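**Worth parting out an old Dell tower, or just sell it whole?**

**tullen_basement** wrote:

Got the side off this one Thursday and started pulling parts. Before I go any further, somebody talk me into it or out of it.

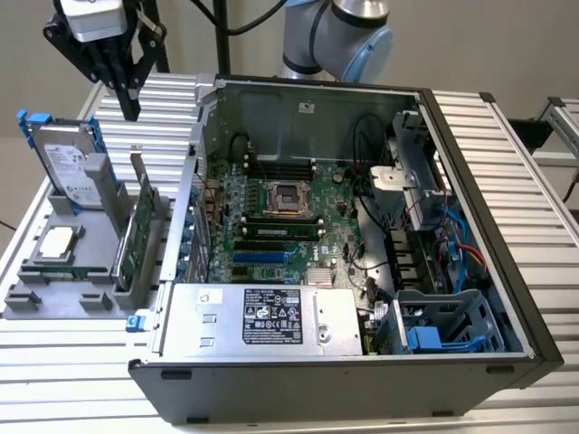

*Dell tower on its side, CPU, card and hard drive out and in the tray. One stick of RAM still in.*

The drive is 1000 GB and I have no idea how many hours are on it. There's a guide on the Pronasau site that says you always make more selling the pieces. I don't buy it, but I've only done 2 of these before and both were junk to begin with.

---

**grultard_fan** wrote:

Always part it out. Drive, CPU, card, RAM, power supply, that's five listings right there. Whole office Dells sit forever because everybody and their uncle has one.

---

**slowboot** wrote:

> Always part it out.

Five listings, five boxes, five sets of fees, and five chances for a buyer to say it showed up dead. Did you ever add up your time? I did once and quit doing it.

Also, a used spinning drive is worth next to nothing. I wouldn't put my own files on somebody's old one, so I'm not going to pretend a buyer should.

---

**grultard_fan** wrote:

Last February I cleared more on the pieces of one tower than the local shop wanted for a whole one. So yes, I added it up.

---

**slowboot** wrote:

What the shop *wanted*, or what it got? Asking prices are wishes. And was shipping in there?

---

**grultard_fan** wrote:

Shipping was not in there, no.

---

**pins_up** wrote:

Different gripe. Your CPU socket is wide open. If that board is going to anyone, cover the contacts before you do anything else. A piece of lint or one slip with a screwdriver and you can take the board off your list. If you don't have the plastic cover, put the CPU back in and close the lever.

I do like that the card is standing in a slot. Most people throw them in a pile.

---

**tullen_basement** wrote:

Fair, I'll put the CPU back tonight. The drive is still in its blue caddy. Leave it on or take it off?

---

**pins_up** wrote:

Leave it on. Someone with the same case might need the caddy more than the drive.

---

**hartono_st** wrote:

Has anybody asked if it *worked*? If it booted before you opened it, put it back together, wipe the drive and sell it as a working machine. "Untested" cuts the price no matter how you slice it up. I've got 745 posts on here and I swear half of them are me typing that.

---

**tullen_basement** wrote:

It booted. Slow, but it booted.

---

**slowboot** wrote:

Then why is it in pieces?

---

**tullen_basement** wrote:

The guide said to!

---

**grultard_fan** wrote:

I still say try the card and the RAM by themselves for a week. If there are no bites, put them back. Costs you nothing.

---

**hartono_st** wrote:

Costs him a week and a tower he can't test. With one stick in it, what's he going to boot with if the RAM sells? Check what size that stick is, too. If it's 4 GB I wouldn't even bother making the listing.

---

**tullen_basement** wrote:

OK, it's going back together. I'll run a drive test overnight and post the hours when I have them.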